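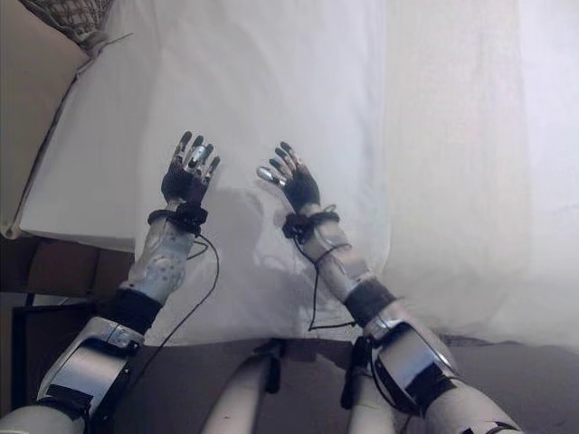
How to Stop Your Hands Going Numb at the Keyboard

I typed 900 words a day at a kitchen counter in Tirnton for 4 years before two of my fingers went on strike. What follows is the routine that got them back to work, on reduced terms.

Before you start

If the numbness is there when you wake up, or you keep dropping mugs, see a doctor. A web page can't look at your neck.

1. Fix the chair first

Raise it until your elbows are level with the keys. My chair, a Gurneck from the office clearance place, goes up fine and sinks again by lunch. Check yours around noon.

2. Flatten the keyboard

Fold in those little feet at the back. They tip your wrists up, and your wrists have suffered enough.

3. Open and close

Hold both hands up in front of you, fingers spread wide. Count to five. Make a loose fist, thumb on the outside. Count to five again. Do this nine times. Expect the person across from you to ask if you're surrendering.

4. Thumb across

Keep the fingers straight and slide the thumb slowly over the palm toward the little finger. Stop when it pulls. You aren't trying to win anything.

5. Shake it out

Let your arms hang and shake from the shoulder for a bit. Move your coffee first.

How often

Once an hour is ideal. I manage it twice before lunch and then remember at bedtime. I did buy a Bisuteo timer for this, and it now lives in a drawer where I can hear it buzzing.

Give it nearly a month. My ring finger came around in the second week. The little one is still considering its position.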